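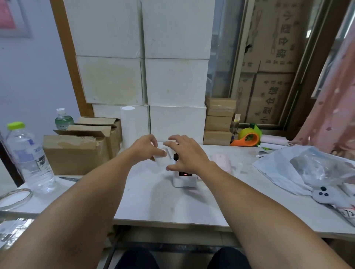

How to label the stuff in your storage unit so you can find it again

Updated 5 Apr 2019

Quick version of what I did in February when we moved everything out of the Cundmont house and into a unit on Jullolstead Road. 40 boxes, one weekend, no system. Went back for the tax folders and had to open nearly all of them. So I started over. Steps below, skip what you don't need.

What you need

Boxes, same size if you can get them. They stack better.
A label printer, or a fat marker and decent handwriting.
A spare roll of labels. You will run out.
Packing tape.
A notebook or a spreadsheet. I use a notebook, the unit has no signal.

Step 1. Pick a numbering scheme and stick to it

Just numbers. Don't do KITCHEN-A-2 or colors, I tried colors, the stickers fell off. Start at 1 and keep going. If a box gets emptied, retire the number. My numbers go up to 187 now because I kept going with the garage and my mother's things, and there are gaps, and that's fine.

Step 2. Write the list before you close the box

One page per box. Number on top, contents underneath. Be boring and specific – "blue casserole, lids, two cookie sheets" and not "kitchen misc". Misc is where things go to die. Takes a couple minutes a box, do it while you pack.

Anything with paperwork gets its own line: warranty cards, manuals, spare keys. Grethe Snorradóttir, who had the unit next to ours, also wrote down the replacement cost of anything over $10 for her insurance. I didnt bother, wish I had.

Step 3. Set up the printer

Small portable ones are fine for this. Charge it the night before. Load the roll so the labels feed print side toward the head (check the manual, they differ), close the lid till it clicks, then run one test label. If it comes out blank the roll is in backwards. If the print is faded, clean the head with a bit of alcohol and try again.

Big numbers. As big as the label allows. You'll be reading these from the doorway with a phone flashlight. 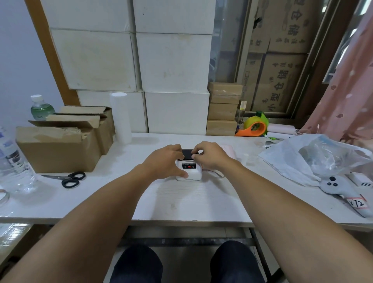 Step 4. Stick labels on three sides

Front, one end, top. Never only the top, the top is covered as soon as you stack. Wipe the dust off first and press down hard at the corners. Tape over the label if the unit gets damp, but not shiny tape on thermal labels, some kinds turn them gray after a while.

Step 5. Stack by how often you need it

Heavy on the bottom obviously. Things you need this year go up front at chest height. Holiday stuff behind. Leave a walkway, even a narrow one. Box 173 is my winter coats and it spent a whole season behind a sofa.

Step 6. Draw a map

Rough rectangle, door at the bottom, numbers where the boxes are. Tape one copy inside the door and keep one at home. Redo it when you move more than a few boxes – I use pencil.

Moving something out

Cross it off the page, write the date. If it's going to somebody else put thier name. Then put the box back in the same spot, yes even if it's half empty.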